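# Parallel gripper for sink and basin cleaning: stock fingers vs. soft pads vs. a wider jaw

**raghda_k**

I'm trying to settle on a gripper for a basin cleaning task and would like opinions before I order more parts. The arm is a six-axis with a small color camera at the wrist. The job is to pick up a sponge, wipe a white basin, and put the sponge back on its holder. Later on it also has to pick small things out of the basin.

I have three options on the bench:

1. The stock parallel gripper with flat hard fingers.
2. The same gripper with silicone pads from Meltier, 5 mm thick.
3. A wider jaw from Plistwood. More stroke, lower top force, and heavier.

I ran 200 wipe attempts with each of the first two. The stock fingers dropped the sponge 31 times. The padded ones dropped it nine times. I haven't run the Plistwood through the full set yet. I did a short run and it was fine on the sponge but it hit the basin wall twice, on the steep side.

What I can't decide is whether the pads are worth it. They block part of the camera view, and after a few hours with dish soap on them they get slick.

**ctessier**

What's the drop pattern on the stock fingers? If it's mostly on the first contact with the wall, then it's your approach angle and the pads are hiding it.

**raghda_k**

I didn't log it by phase. From watching, I'd say more than half are at first contact. The rest happen when the sponge goes from the floor of the basin up onto the wall and the load changes direction.

**ctessier**

Then I would fix that first. Slow down before contact and tilt the wrist so the fingers come in closer to square with the wall. We had the same thing with a scrubbing pad on a steel tub. Dropped the contact speed by half and most of it went away with the hard fingers we already had.

**sadside_lab**

I don't agree. A wet sponge in hard flat fingers is a bad grip at any speed. You squeeze it, water comes out, it gets thinner, and the force goes down unless your controller keeps closing. Is yours on position or force control?

**raghda_k**

Position. It closes to a fixed width and holds.

**sadside_lab**

That's the problem then. Change it to hold a force and let the width float. If the stock gripper can't do that, get one that can. I'd do this before pads and before angles.

**ctessier**

It's one of the problems. She has two kinds of drops and they don't have to have the same cause. The first contact ones won't go away with force control if the wrist is coming in at a bad angle.

**sadside_lab**

OK, fair on the first contact ones. I still think the floor to wall ones are all grip force.

**noemie.l**

Question about the camera, as you mention the pads blocking it. Where is it mounted and how much of the fingers do you see? I gave up on a wrist camera for a shiny white surface and moved to an overhead one. With the wrist camera the arm's own shadow moved over the basin as it worked, and the glare moved too. My stain detector was finding stains in the shadow edge.

**raghda_k**

It looks down past the fingers, so both tips are in view at the bottom of the image. With the hard fingers I see the tips and the gap between them with plenty of room. With the pads on, the gap looks a lot narrower and I lose the part of the floor right in front of the tips.

Glare is bad, yes. I get false hits on the bright patches where there's water on the surface. Small specks are also hit or miss. I don't want to go overhead because the arm covers the basin half the time.

**noemie.l**

Mine covered it too. I took one overhead picture before the arm moved in, marked the dirty areas, wiped blind, then took another after it backed out. It's slower but the numbers were better. I got down to 5 missed spots on a test set of 300, compared to 42 with the wrist camera. I know some people want a closed loop for this but I didn't need it.

**tsunghan**

I'd keep the wrist camera and fix the exposure. If it's on auto it will hunt every time the white area changes. Lock it so the brightest wall is just under clipping and leave it there. Then fix the white balance too. On a white basin, auto white balance can go bluish on one side and warm on the other depending on where you're pointed, and a light brown stain ends up close to the background color.

Exposure lock is free. Try it before you move any hardware.

**noemie.l**

I had exposure locked. It helps with the hunting. It does nothing for a reflection that's already white. For that you need a polarizer or a different light position.

**tsunghan**

A polarizer costs you light, so then you need a longer exposure and you get blur when the arm moves. Moving the light is better. What do you have now, raghda?

**raghda_k**

One diffuse panel, up and to the left of the basin. The right side gets darker than I'd like. I was on auto exposure for all of the runs. I'll lock it today.

**tsunghan**

Add a second panel on the right at lower power. You'll get more glints in total but they'll be smaller, and the shadow won't have a hard enough edge to trip a detector.

**noemie.l**

More glints is the wrong direction in my opinion, but it's easy to test.

**aatos_m**

I have used the Plistwood wide jaw for two years, in Cáceres, on a dish sorting cell. Some notes:

- The extra stroke is good if your objects vary a lot. For one sponge you don't need it.
- It is heavier than the spec sheet makes you think once you add the adapter plate. Our arm needed its payload settings redone or it would drift low at full reach. If yours is hitting the wall, check this first.
- The stock fingers on it are long. In anything with curved walls they will touch before you expect. We cut ours shorter.
- The seals are good. No water got in.
- The position reading is coarse. It won't tell you reliably if you're holding something thin.

For a basin I'd stay with the smaller gripper.

**raghda_k**

I did not redo the payload. I put the jaw on, ran the tool offset, and went. That could be both wall hits.

**aatos_m**

Yes, do the payload first. On our arm the error was several millimeters at the tip.

**ctessier**

Also redo it between the hard fingers and the pads. The pads are light but the tip position changes by the pad thickness on each side, and your closing width has to change with it. If you left the width the same, the padded runs were squeezing harder than the hard ones.

**raghda_k**

I left the width the same. So the pads had a tighter grip by 10 mm total. The comparison isn't a fair one.

**sadside_lab**

Which is what I said about grip force. Run the hard fingers again with the width 10 mm tighter and see if you land near nine.

**ctessier**

Or run them with the same force, and with the wrist tilt fixed, and log the phase. One change at a time or you won't know which one did it.

**raghda_k**

Plan for the rerun, all on the small gripper:

1. Lock exposure and white balance. Same light as now.
2. Hard fingers, 10 mm tighter, old approach. 200 wipes.
3. Hard fingers, 10 mm tighter, wrist tilt and slower contact. 200 wipes.
4. Pads with the width corrected, wrist tilt and slower contact. 200 wipes.

I'll log drops as first contact, floor to wall, or other. The gripper does have a current limit I can set, so I may be able to fake force control after that. Plistwood jaw goes back in its box for now.

**noemie.l**

What are you wiping? If it's marker, it comes off too easily and everything looks good. I used dried tea and let it sit.

**raghda_k**

Marker for the first runs. I changed to coffee and soil after that. Rings and loose specks both. Rings are harder for the detector because they come out broken up and it boxes each piece separately.

**tsunghan**

Merge boxes that are closer than some distance before you plan the wipe. For a ring I just take the outside of the whole group and wipe all of it. It wastes a few strokes on clean surface and that's fine.

**noemie.l**

Agree with that one.

**sadside_lab**

How long do the pads last? Meltier told us 2000 cycles for the ones we bought and we didn't get near it with soap.

**raghda_k**

No tears yet. I have a few hundred cycles on them. They're slick when there's soap on them and go back to normal after a rinse.

**aatos_m**

We rinse on a timer. The arm dips the fingers in clean water and opens and closes a few times. It costs 5 seconds per rinse. Ours are a different brand but the same kind of silicone.

**sadside_lab**

That works if you have space for a water cup. Hard fingers don't need it. Another reason to sort out the force first.

**raghda_k**

I have space for one. I'll leave it out of this rerun and add it if the pads are still in the running.

Adding a wrist camera view with the hard fingers on, open, for noemie and tsunghan. If you have thoughts on where a second light should go, please say so before I start step 2. 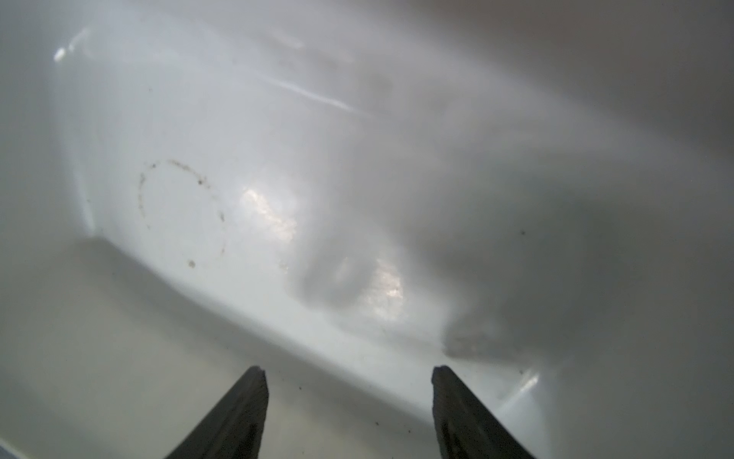
*Wrist camera, hard fingers open. Brown ring on the wall, bright patches to the right of it.*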